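29th November

Back on the placement rules for the Tridton cell today, sim only. The version we had was written in June in a hurry and it shows. Half of it is about who signs the sheet and there's one line on what "placed" means – "tray in target". Great. In how much of the target? I reread the Putetden checklist over coffee and theirs is stricter but so long it put me to sleep (11 pages!), so I'm stealing the good bits and leaving the rest.

Sim views, Tridton cell:
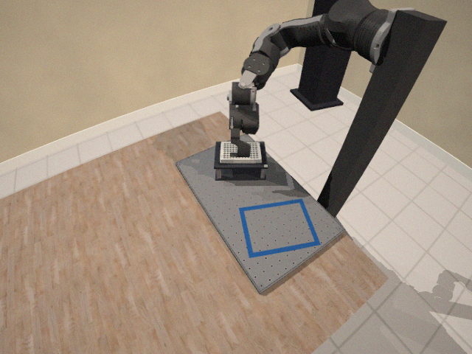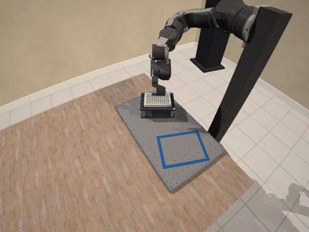
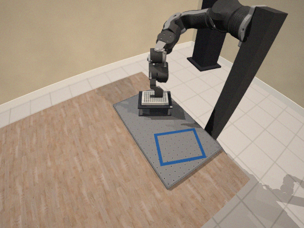
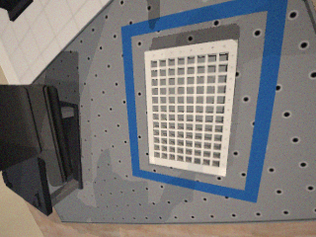 My main gripe with the old rules is that "done" was left to whoever was watching. I want it written so two people scoring the same run get the same answer, and so the Genusine folks can score it too without calling me. The last view is the one I kept going back to, with the tray inside the blue tape and bare board showing on every side. So rule 1 now reads: all four sides clear of the tape, touching counts as a miss. The gap is wider on the right than on the left there, and I'm fine with that – centering gets its own number and doesn't decide pass or fail.

Rule 2, no changing the start pose in the middle of a batch. A batch is 100 runs, and if you stop early you write down where and why. I threw out run 202 under the old rules and now can't remember my reason, so yeah, that one's aimed at me.

Still open: does the tape border belong in the Tikkanen template or only in ours? Also need to move the speed limits to their own page.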